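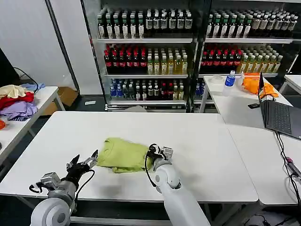 Bremard 58-inch work table in white: my review after five months of folding T-shirts on it

I've had this table since March and I've been promising a review to a couple of people from the shirt printing group, so let me get it done before I forget all the stuff that annoyed me in the first week (there was some!). Short version if you're in a hurry: I like it a lot, I bought a second one, and I would still not call it perfect.

First, what I use it for, so you can tell whether any of this applies to you. We do shirts for teams, school fundraisers, family reunions, that kind of thing, and we sell cold drinks out of the same room, which is how we pay for the slow months. So the table has to handle a big pile of clean cotton, a person folding for a couple of hours at a stretch, packing tape, mailers, and somebody's water bottle. No sewing machine and no heat press. If you want to put a press on it, please read the part about the wobble further down before you spend your money.

The old setup was a folding banquet table, the brown kind with the fake wood grain, and I hated it with my whole heart. It bowed in the middle. It had a seam that snagged knits. And you'd be amazed how hard it is to see a speck of lint or a bit of grime on a dark tabletop until it's on the front of someone's pale yellow shirt.

Color

I'll start with the white because that's what I got the most questions about. Everybody says white will look filthy in a week. Well, yes, it shows everything, and for this job I want it to. If there's a smudge I see it, I wipe it, and then I put the shirt down. We had an order in lime green this summer, that really loud green, and I was so glad to be folding it on white. Against the brown table I could never tell if a bright color was off or if it was only the table making it look weird. Now I can spot a thin patch or a loose thread pretty much as soon as the shirt lands.

One warning: it bounces light. If you have strong overheads you may get some glare late in the day, and you'll see your own shadow on it while you work. I stopped noticing after a while. Kamala Pai, who folds with me on big orders, did not stop noticing and wears a ball cap now.

Size

The listing says 58 inches long and that's what I measured. I worried that was too short, coming from a longer table, and for one person folding it's plenty. I can have an unfolded shirt in front of me, the heap to my left, and the finished stack to my right. With two people it gets friendly. An adult XL laid out flat with the sleeves open takes up more room than you think, and if you both reach for the pile at the same time, somebody is getting an elbow.

What we ended up doing was buying the second one and running it down the right-hand side. The front one is for folding, and the side one is for everything that isn't a shirt: tape, drinks, a little squeeze bottle, the order sheets, my phone. That changed my life more than the table itself, to tell you the truth. I used to lose the tape under the shirts about once an hour. If you have the floor space and you're choosing between one long table and two of these, I'd go for two.

Sudheer Rodrigues, my business partner, thought the second one was a waste of money and said so every day until it came. He now eats his lunch at it.

Putting it together

The box says one person can do it. One person can, if that person doesn't mind saying a few words. It took me 50 minutes for the first table and a good bit less for the second one. The legs bolt into brackets under the top, and the instructions have you put the crossbar on last, which is wrong. Put the crossbar on while the legs are still loose, then tighten everything. If you do it their way the last two bolts won't line up and you'll be taking half of it apart again, like I did, sitting on the floor in front of the drink coolers with the compressors humming at me.

The wrench they give you is a joke. Use your own.

Also, lay it upside down on a blanket or the flattened box. I got a small scratch along one edge of table number one by sliding it on bare floor. My own fault, and it's on the side that faces away from customers.

The wobble

OK so. There is a little side-to-side movement. For folding, I don't feel it. Lean on it with both hands and push, and you will. I tightened all the bolts again after the first week, which helped, and then I put a folded bit of cardboard under one foot, which helped more, although I think that's our floor. It's an old building and nothing in it is level. The two coolers along the back wall needed shimming too, so I'm not taking points off the table for that.

But I would not put a heat press on it. I asked Bremard's customer service and the person I wrote to said it was meant for "light packing and craft use," and I think that's fair. I've had heavy cartons of blanks on it with no sagging, no creaking, nothing scary. It's the pushing and pulling that I wouldn't trust it with.

The surface, with actual shirts on it

This is where I get enthusiastic, sorry. It's smooth without being slippery. On my old table I'd fold one sleeve in and the whole shirt would stay stuck where it was, so smoothing out a crease meant lifting it up and starting over. On this you can slide a shirt toward you with a flat hand and it comes along in one piece. It's a tiny thing, but do it 63 times in a row (our biggest order so far this summer, a swim team in Plerville) and your shoulders can tell the difference.

It's not so slick that finished stacks wander off, either. I've had stacks go over because I made them too tall, but that's between me and my optimism.

The edges are smooth too. I ran a nylon jersey along all four sides on purpose, the snaggiest thing we own, and it didn't catch. The corners are a bit sharper than I'd like at hip height. I've got the bruise to prove it, and if you have little kids running through your workspace I'd buy some of those stick-on bumpers.

Cleaning

Damp cloth, done. Marker came off with rubbing alcohol, though I'd test a corner before you go scrubbing at it. Iced coffee that sat overnight left a faint ring, and I had to go at it twice. Packing tape residue is the worst of it. If you stick tape straight onto the top as a guide line (I did this, to mark where the bottom hem goes), pull it up the same day. I left mine for two weeks and it turned to gum.

The guide line is a good trick, by the way! Two strips as far apart as you want your folded shirt to be wide, and every shirt in the box comes out matching. I use the low-tack stuff now.

Since we're next to the coolers, we get a lot of cold bottles set down on these tables, sweating all over the place. Water, cola, the tea that Kamala goes through like it's free. No swelling or bubbling at the edges so far, and I've checked. The only problem with a wet bottle is that the ring is nearly invisible on white, so you find it with a clean shirt. That's why we have a rule now that drinks live on the side table, at the far end, caps on. The rule gets followed most of the time.

Height

It isn't adjustable. I'm average height and it suits me standing, with maybe a tiny bit more bend than I'd want at the end of a long day. Sudheer is tall and complains. He tried it on risers, the kind you put under a bed, and it was better for his back and worse for the wobble, so we took them off again. If you're tall, look at the Kandasamy adjustable bench, which I tried at a friend's place in Testcombe. It's sturdier and it goes up high enough for anybody, but it's a lot more expensive and only came in a gray that I found gloomy. Also, it's heavy. Two of us could barely shift it.

The Bremard I can drag by myself to sweep under, and I do, because lint collects under a folding table like you wouldn't believe.

Price

I paid $205 for the first one with shipping and caught the second on a sale. For one table at full price I had to think about it. You can get a folding banquet table for a lot less, and if you only do this a few weekends a year, I'd say get the cheap one and throw a sheet over it. If you fold every day, the smooth top is worth the difference.

Things I'd change

A shelf underneath, even a wire one. We've got bins on the floor and I kick them constantly.

Rounder corners, see bruise.

Instructions in the right order.

Leveling feet that stay put. The ones on it do screw in and out, but they creep back when you drag the table, so I have to redo them every time I sweep.

Would I buy it again? I already did, so yes. Four stars out of five, with the missing one split between the crossbar business and the feet.

A couple of people asked if it comes in a longer size. There's one listed on the Bremard site but it's been out of stock every time I've looked. If anyone has it, leave a comment and tell me whether the middle sags, because Kamala wants one for her garage.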